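Accueil Fils Ateliers Robots Recherche Connexion

Fils > Ateliers > Maintenance cellule

Bon, petit fil du vendredi parce que j'ai passé ma journée les mains dans la cellule Mivus et que j'ai besoin d'en parler à des gens qui comprennent ! 1/10

Pour situer : on a deux pinces sur cette cellule, un contrôleur Murakami, et un bras qui fait du tri de petites pièces à longueur de journée. Hier soir, arrêt sur défaut 161. Ce matin, redémarrage, dix minutes de bonheur, re-161. 2/10

161 chez nous c'est « effort pince hors plage ». En gros le doigt gauche force pour se fermer et le contrôleur préfère tout couper. Le compteur affichait 1 941 cycles depuis le dernier graissage, alors qu'on est censés y passer bien avant (oui, je sais, je sais). 3/10

Donc consignation, cadenas, et on dépose la pince. Quatre vis, un connecteur, et ce fichu petit joint qui se sauve à chaque fois. Je l'ai retrouvé dans ma manche. 4/10
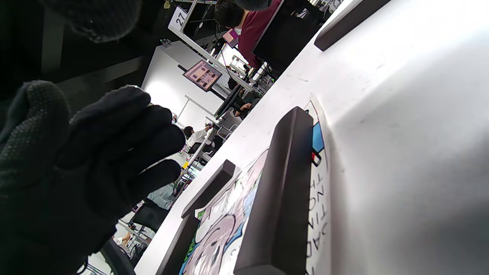 Je garde les gants pour tout ce qui est glissières, les arêtes sont traîtres. Par contre pour le connecteur je les enlève, sinon je ne sens pas le clic et je me retrouve à tout redémonter (vécu en juillet, deux fois dans la même matinée). 5/10

Côté glissière gauche : vieille graisse devenue pâte, avec de la poussière de carton dedans. Chiffon, dégraissant, petit pinceau, on recommence jusqu'à ce que le chiffon ressorte propre. Ensuite un film très fin de graisse neuve. TRÈS fin, hein, si ça déborde ça part direct sur les pièces. 6/10

Au remontage je serre en croix, d'abord à la main puis à la clé dynamométrique. Et je fais courir les doigts à vide avant de remettre l'air, juste pour sentir s'il y a un point dur. Il y en avait encore un, minuscule, en fin de course. C'était le câble du capteur, pincé sous son collier. Grrr. 7/10

Collier refait, câble repassé côté extérieur avec un peu de mou. Puis recalage du zéro : position repère, pince ouverte à fond, on valide, on referme sur la cale étalon, on valide. L'ancien offset était franchement de travers, je ne sais pas qui a touché à ça et je ne veux pas savoir 😅 8/10

Essai en vitesse réduite, puis en cadence normale pendant que je mangeais mon sandwich à côté. 556 cycles sans un seul défaut, l'effort reste bien au milieu de la plage à gauche comme à droite. 9/10

Reste à faire : commander des joints d'avance chez Marenano, et coller une étiquette « graissage » bien visible sur la porte. Si vous avez une graisse qui tient mieux la poussière de carton, je suis preneuse, balancez vos références ! 10/10

À lire aussi
Défaut 161 ou défaut capteur : comment je fais la différence
Mon chariot de maintenance, tiroir par tiroir
Visite de l'atelier de Testthorpe
Câbles de bras : où mettre du mou, où ne pas en mettre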